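Notes for talk — "Gigs with your kids" — parents' evening slot, 20 mins incl. questions

Start: hands up who's been dragged to a concert by a teenager. Wait for laugh. Then: hands up who enjoyed it. (Fewer, hopefully.)

My first one. Vellanura, three years ago, my daughter Impi's choice. Never heard a note. Drove 40 miles, paid too much for parking, stood behind a man with a very tall hat. Came out humming. Played it in the car for a month till she begged me to stop.

Point one — let them pick. Do NOT suggest someone "a bit like them but better". Tell the Haruto Noguchi story here — took his son to see Mader, kept saying the drummer wasn't a patch on his day. Son went and stood somewhere else. (Haruto's OK with me telling this, checked.)

Point two — listen beforehand but not too much. Three songs is plenty. Learn all the words and you're embarassing. Learn none and you're bored by song five.

Point three — money. Agree the merch budget in the queue outside, not at the stall. We said one thing each at Graris and still came home with 7 badges. Mention Ita Sheehan's trick, she has them bring their own cash. Works a treat she says.

Slow down here, I always gabble this part. 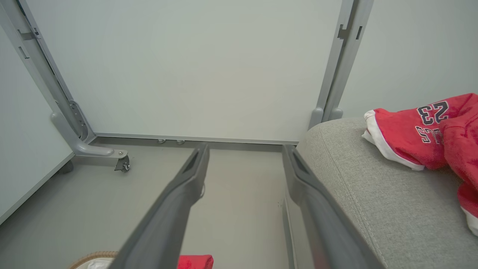
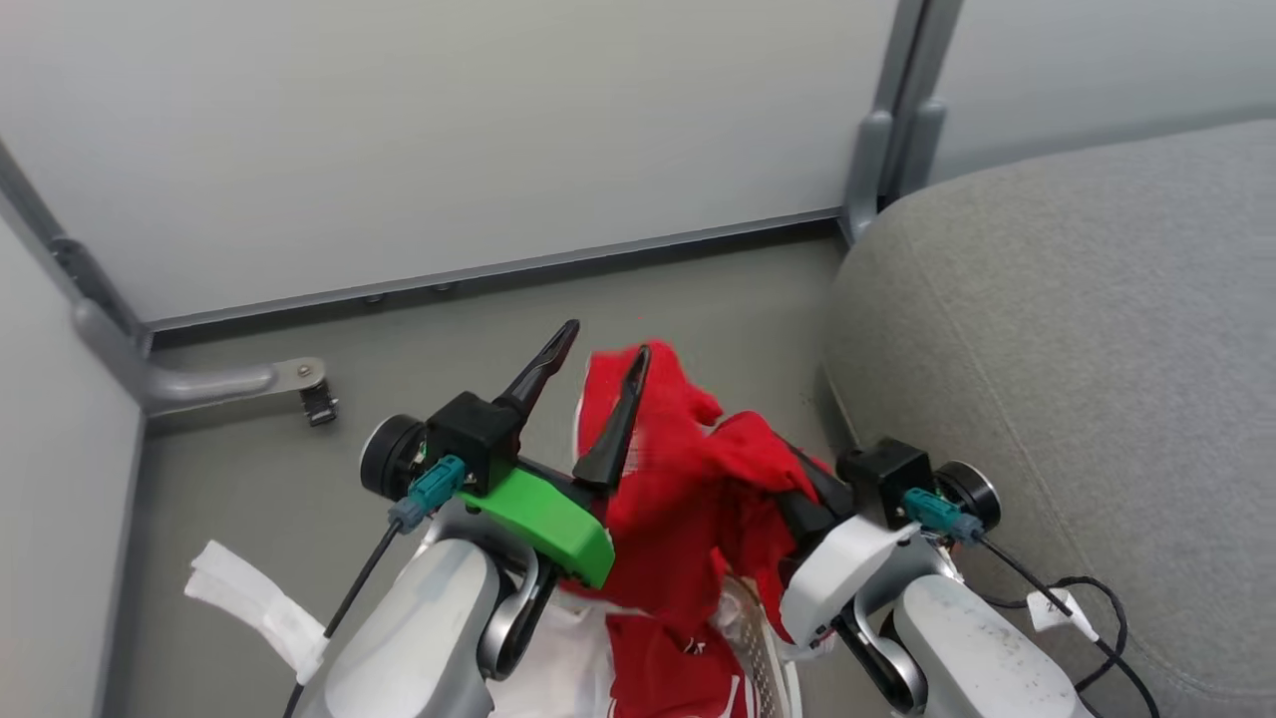
Point four, the long wait between the support and the main act. Worst bit of the night, feet hurting, everyone on thier phones. Ask them about the band then, they'll tell you loads. Agree a meeting spot too, in case you get split up, and wear something easy to find — a red like that crumpled cloth is about right, you'd pick it out against a pale grey wall. I wore navy to Turunen. Impi walked past me twice.

Point five — earplugs. Both of you. Skip if running late.

End on the drive home. Windows down, ears ringing a bit, her asleep before the roundabout with the programme on her knee. Then questions. If nobody asks anything get Hongmei to do the seats or standing one. Answer: seats.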